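How do they know how old a stone wall is if there's nothing to carbon date?

Asked by drinilier_dad, 4 Mar 2025
49 people found this helpful

Ok so we were at the Carhuamaca site in February, short visit, maybe an hour, and the sign says the lower terrace wall is 1,405 years old. Not "early 600s". 1,405. My daughter asked the guide how they could know that from rocks and the guide said "carbon dating" and moved on to the next group.

But stone isn't alive?? Rocks are millions of years old, so dating the rock tells you nothing about when somebody stacked it. Tried searching and got a lot of stuff about bones and one video that was mostly ads. She has a school thing on it so would like a real answer, simple words please. Also is a number that exact even possible or did someone just pick it.

3 answers

Answer from Elínborg Briem (accepted)
Worked two seasons on a dig at Zarnodham, mostly walls, so I'll take a stab. On my lunch, sorry for typos.

You're right, you can't carbon date the stone. The guide probably meant they dated stuff in or under the wall. Bits of charcoal in the mortar. Seeds. A twig that got caught in the packing when it went up. If there's charcoal in the soil UNDER the bottom course, the wall went up after that charcoal got there. If there's a trash pit dug up against the wall, the wall is older than the pit. So you get one date it has to be later than and one it has to be earlier than, and you squeeze.

Mortar itself can sometimes be dated too. Lime mortar pulls carbon out of the air as it hardens, so it has its own clock. Tricky though, old crushed limestone in the mix throws it way off. We sent in 20 samples one season and most came back unusable.
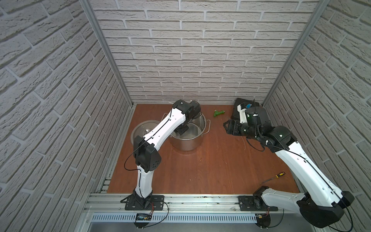
Brick-look panels, mortar lines set back from the face

Dry stone walls with no mortar are the worst. Then it's pottery, mostly. Styles changed every couple generations and if all the broken pots in the foundation trench are one style you have a decent window. There's also a method for the last time sand grains saw sunlight, which works on soil sealed under a big stone. You have to take the sample in the dark, more or less. We did ours under a tarp with a red headlamp and I dropped the tube.

On the exact number, no, radiocarbon won't give you 1,405. You get a range, like 580 to 660, with odds attached. Exact years come from tree rings if there's a good beam with the outer edge still on it, or from something written down. Could be the sign maker took the middle of a range, or took a year like 620 and subtracted. If it's subtraction the sign is going to be wrong next year anyway.

For the school thing I'd draw it as a layer cake. Pit on one side, wall, charcoal underneath. Teachers like the layers.

31 found this helpful

Answer from flellau_mike
Labs can date anything now, its all lasers. My brother in law had a coin done and they told him 2,000 years old straight off. Signs like that get checked by experts so I wouldn't worry about it.

2 found this helpful

 Comment: a coin gets dated by whats stamped on it, not by a laser

Answer from tamsin_r
Elínborg covered it. Only adding, watch out for reused stone and old wood. People pulled beams from older buildings all the time, so the beam can be a century older than the room it's holding up. Same with charcoal, if they burned a tree that was already old the date comes out too early. Diggers go for seeds or small twigs when they can get them, those only lived a season or so.

And email the site office. Ask for the excavation report or even just the page about the lower terrace. Small sites usually answer, took mine a week or two. Kid gets to put a real source on her poster.

17 found this helpful

 Comment from drinilier_dad: thank you both, layer cake it is. Emailed them tonight. She wants to know why the tarp, I said sunlight resets the sand, hope thats right

 Comment from Elínborg Briem: yep thats right

6 comments · 14 shares

Related questions
Why are old cities always buried so deep?
Can I keep a pottery piece I found in my yard?
What's the difference between a dig and a survey?
Flellau museum, is the upper floor open again?
How do tree rings work if the tree died before the house was built?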